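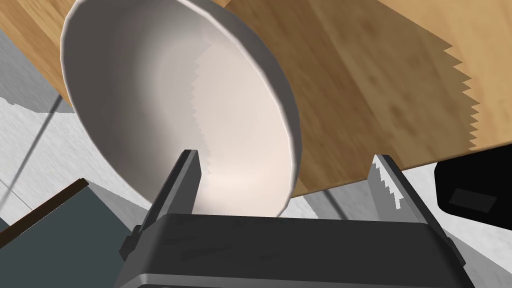 I have now had the Caltarow kitchen pack for most of September, and I'm still not sure what I paid for.

The pitch, if you haven't had the emails, goes like this. You have a robot arm, or you plan to buy one. Teaching it anything in a real kitchen is slow and you break things. So Caltarow sells you a simulated kitchen with the tables, the dishes and a two-finger gripper already set up, plus 3000 practice runs of the gripper handling them, each one recorded from a camera riding on the wrist. You train on that, you move what you trained over to your own arm, and you save yourself weeks. It costs $135 for a single user, which is cheap for this sort of thing and made me suspicious before I had even downloaded it.

The download took most of an evening. The installer wanted a newer graphics driver than the one I had, then complained about the newer one too. I got past that by ignoring the warning, and the manual does tell you to do that, on page 23, in a footnote.

First impressions were better than I expected. The wood on the tabletop has a decent grain to it, a little blurry. The floor is a speckled gray that could pass for stone or concrete. The gripper itself is nicely modeled, chunky and dark, and I liked that the fingers looked like parts somebody could make.

Then there are the shadows. The sales page says "photo-real lighting" twice. In the bowl runs the shadow line down the inside of a plain white bowl comes out as a staircase. Same thing on the wood, same thing on the finger. I've seen smoother edges in games I played in college. I went through every quality setting looking for the one that fixes it and found one called "soft edges," which made my fan scream and changed nothing I could see.

Does it matter? Caltarow's support person wrote back (quickly, I'll give them that) to say it doesn't, and that rough shadows might even help, because the arm learns to ignore them. Maybe so. I've heard that argument before from people selling rough shadows. My own worry is simple. A big white bowl has almost nothing on it for a camera to hold on to. There's the rim, there's the shading inside, and that's your lot. If half the shading is saw teeth, I would like to see some numbers showing that the thing still learns where the bowl is. I asked for those numbers and got a link to the sales page.

I did my own test, such as it was. I trained on the bowl runs over two nights and then tried the result 40 times inside their own simulator, with the bowl moved a little each time. It did fine when the bowl started near where it starts in the recordings. Farther out, it got vague. The fingers would open, wander over and close on air. That's in the vendor's own world, with the vendor's own bowl. I haven't tried it on my arm yet and I'm in no rush, as my bowls are ceramic.

A few smaller gripes while I'm here. You can't swap in your own dishes unless you pay for the Flovon add-on, and the price of that is "contact us." The license says one machine, but the program forgot mine after a restart and I had to write in to get unlocked. Some of the furniture has no name in the object list, so if you want to move it or get rid of it you have to click around until something lights up. And the recordings come in Caltarow's own file type. There is a converter. It's slow, and it drops the wrist camera's timing data without telling you, so check for that before you delete the originals. I didn't check.

For comparison I had a look at Gela, which is free and ugly. Its kitchen is gray boxes on gray boxes. But you can put anything you like in it, the files open in everything, and the forum answers questions. Karaca is the other one people bring up. I only tried the demo, so I won't say much, except that its shadows had smooth edges and its gripper went straight through the table once.

If you have never used a simulator and you want something on screen by tonight, the Caltarow pack will do that, driver permitting. You get a lot of material for the money. If you already have an arm and you're hoping to skip the boring part, I'd wait, or at least make them send you some results first. There's a refund window and I'm still inside it. I'm going to try the cup runs next and decide after that.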